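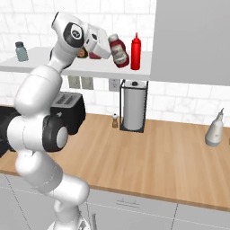
**Niskanen**

## Section 2: Setting up your Badness head for the first time

Thanks for bringing a Badness home, and welcome to the fun part! I know you want to hear it roar (I'm the same with every new bit of gear, and my neighbours have the patience of saints), but have a slow read through this section before you plug in a guitar.

You'll need the head itself, the power lead from the box, a proper speaker cable and a cabinet. The Milau cab is the one I voiced the amp with, though any decent 4 ohm cabinet will do nicely.

1. Stand the head somewhere flat, with a good hand's width of clear air behind the rear grille.
2. Check that both the power and standby switches are off.
3. Run the speaker cable from the output marked MAIN to your cabinet, and push the plugs fully home.
4. Set the impedance selector to match the cabinet.
5. Connect the power lead, switch on at the wall, then flick the power switch. The pilot light should glow a soft amber colour.
6. Make a cuppa. Give the valves at least 2 minutes in standby.
7. Turn both volume controls right down, plug in your guitar and take the amp out of standby.
8. Bring the clean channel up first, then try the dirty one with the gain at 4. That's plenty for early-eighties chug - the really filthy stuff lives further round the dial, and you'll find it soon enough.

> **CAUTION:** Never run the amp without a cabinet connected. A guitar lead is no substitute for a speaker cable, even for a quick go in the bedroom.

> **Note:** Heads up to serial number 463 left the Zostton workshop with the impedance selector labelled back to front. If yours is one of them, there's a replacement sticker in the bag with the spare fuses, and it should go on before step 4.

### If it hums

A little hum with the gain up is part of the family character. If it's loud enough to bother you between songs, try the ground lift switch, then a different guitar lead, and then move the amp away from dimmers and fridges.

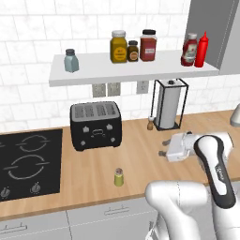 One owner wrote in to say the hum on theirs only went away once they'd taken every pedal out of the chain and put them back one by one, and that the culprit was a cheap power supply they'd been blaming on the amp since October. I'd give that a try before posting the head back to me.

### Looking after the valves

Expect 2,000 hours or so of playing from a set, less if you gig hard and the van has no suspension to speak of. Switch to standby between sets, and let the amp cool completely before you pack it up. Fitting a new set is covered in Section 4.

*Text revised 22nd December*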